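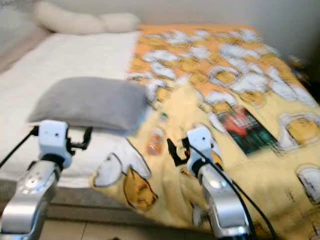
Fig. 1. White sheet, yellow blanket.

Local Jobs Project – Brasside, final report
Szu-yu Lu and Yen-ting Shek
21 January 2022

Our question was whether new employers moving into Brasside helped the shops that were already here. Town office says yes. We wanted to check. Sent a short survey to 50 small businesses near the Nirby road, got 15 back. Not great, but enough to say something. 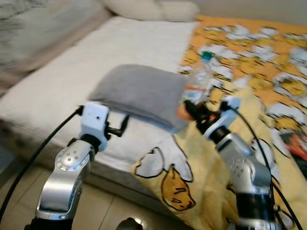

Most owners said sales were up since the Patinari warehouse opened. Mostly lunch places and the gas station. Clothing stores saw no change. Two owners said they lost workers to the warehouse becuase it pays more – we did not expect that and had no question for it, so it only shows up in the comments box.

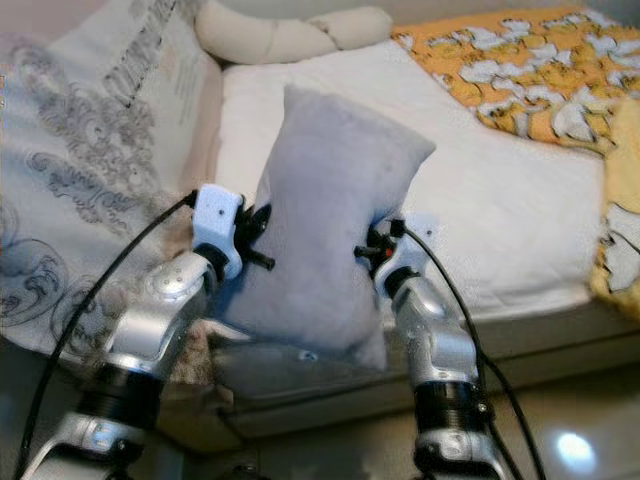 Yau wrote back that higher pay in town is good for everyone in the end, and that we should have asked workers too, not only owners. Fair point. Ran out of time.

Rent was the other big thing. Of the 15 who answered, 11 said their rent went up. Can't say the warehouse caused it, rents went up in other towns too.

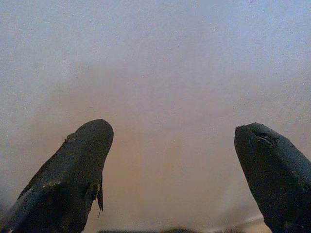

Problems with the data: owners guessed at sales, hardly any gave real numbers. Also we only went to one side of town. If the class lets us keep going in February we will do the other side and add a question on hiring. Survey form is in the apendix.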